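Vovo: a handheld gripper for recording everyday tasks
Final project report, Stomden Robotics Club
July 24, 2021

Background

Our group started in March with a simple aim. We wanted a small arm to pick up bathroom items from a table and put them somewhere sensible. The previous year's group had tried to do this by driving the arm with a games controller and saving the movements. Their report says it took a whole afternoon to get a handful of usable runs, and most of those were slow and jerky. We read that report several times and decided to leave the arm alone for the first half of the project and record the movements by hand.

The tool we built is called Vovo. It is a gripper you hold, with a wide-angle camera mounted behind the fingers. The person squeezes, lifts and places the object, and the camera records the fingers and whatever is in front of them. The software that turns the recordings into training data is called Pletus. Most of Pletus was written by the two of us who take computing, and it shows in the comments.

The gripper

The body is in two black halves, each with a long narrow finger. There is a square marker on each half, near the base of the finger. Pletus finds both markers in every picture and works out how far apart they are, and that gives us the finger opening without any wiring. Our first markers were printed on glossy paper and the ceiling light washed them out when the tool was tilted. Matt paper fixed this. We also had to leave a wider white border than we had planned, as the detection kept dropping out when the border was thin.

The fingers went through several versions. Short ones were stronger but they hid the object. Long ones bent a little when squeezed hard, and the reading from the markers then said the fingers were more closed than they were at the tips. We kept the long ones and accepted the error.

The lens bends straight lines a great deal, so the edge of a table comes out as a curve. We spent far too long trying to flatten the pictures before training. In the end we left them as they were, and the model did no worse.

Recording

All recording was done at one wooden table with black cloth behind it. The cloth keeps the rest of the room out of the pictures. It also means the tracking has very little to hold on to, and in our first session the position of the gripper drifted badly whenever it pointed straight at the cloth. Coloured shapes and letters on the cloth gave it some corners and edges to follow, and the drift became small enough to live with.

Each person followed the same steps:

Put the object down anywhere on the table.
Start with the fingers open and the tool still.
Pick up, move, put down, open the fingers.
Hold still again before stopping the recording.

The last step was the one people forgot. Of our first 70 recordings, 29 had to be thrown away, nearly all of them for a missing pause at the start or the end. We put a beep into Pletus after that -- a long one, which annoyed the other groups -- and the problem went away.

Soft packaging was harder than boxes. A tube of toothpaste changes shape where it is gripped, and it can swing between the fingers if it is held too near one end. Shiny and see-through items were awkward in another way, as the bright spots move when the tool moves.

Training and tests

We trained on the school's one decent computer, running it overnight. The arm was a Myklebust desktop model which the club already owned, fitted with the same fingers as the handheld tool so that the view would match. We ran 42 trials with objects the model had been trained on. Boxes went well. With tubes, the arm often closed too early and pushed the tube along the table. We think this comes from our own habit of closing the fingers while still moving, which is easy for a person to get away with.

What is left to do

The target for next year is 1000 clean recordings, shared between more people, as two of us did most of them and the arm has picked up our habits. The camera mount needs a second screw. The finger pads should be replaced before anything else is recorded, and the spare set is in the drawer with the markers.
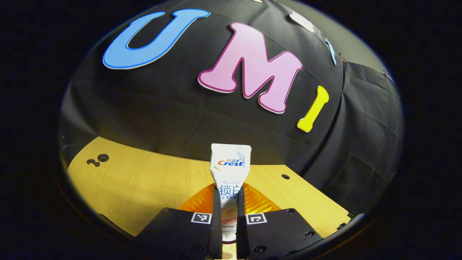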